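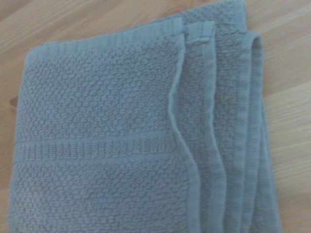
According to Josefien Mulder, a home-built arm should be judged on cloth before anything else, as cloth changes shape each time it is touched. Her remark, printed in the builders' notes of April, is often quoted in accounts of the **Torent** arm.

Torent is a tabletop robot arm designed for household tasks and built in the Tosthorpe shared workshop. The design was begun by Hemi Bolger and later revised with Ans Visser.

## Construction

The arm weighs 539 grams without its base and contains 29 printed parts. Its full reach is 548 millimeters. The wrist holds a small camera facing the work surface. Motor control is handled by Promus, a program written at the workshop and kept separate from the camera software – a choice that allows either to be replaced.

## Folding work

Towels are the usual test material. Textured terry with a woven band and a ribbed hem gives the camera several features to follow, while layers of a single color are harder to tell apart. A fold may be accepted when its edges are slightly offset. Visser's log lists 1,859 folding attempts, including those stopped by hand.

## Variants

The Kramer variant, drawn up by Amnuay Siriwan, uses a shorter forearm and wider fingertips. It shares the Torent base and wiring. Diane Grewal maintains the parts list for both versions.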